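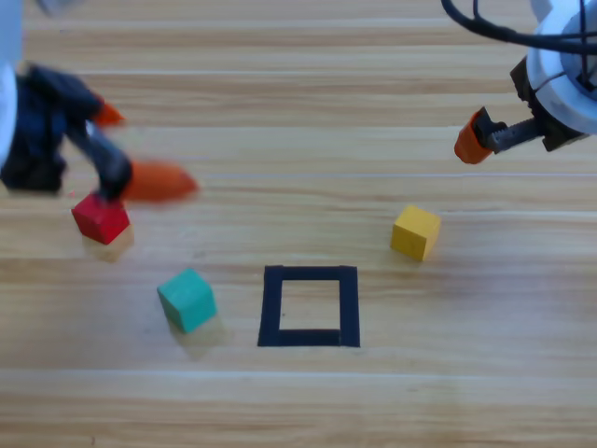
What is the new exhibit at the Daltasholm museum about?

It covers the history of prison record keeping, from handwritten cell books to the first card files used to track repeat offenders.

The exhibit opens Saturday in the Reker wing and fills 3 rooms. On show are 108 ledgers and card drawers from the old Daltasholm jail, which closed in January. The Yakubu Foundation paid for the cleaning and repair of the paper, a job that took 72 weeks.

One room deals with body measurement, a method police used to identify suspects before fingerprints became common. Another looks at early attempts to link crime to poverty and schooling, with charts drawn by jail clerks.

More than 2000 pages have been scanned by Urano and can be read on screens in the last room. Doors open at 10 a.m. School groups need to book ahead at the front desk.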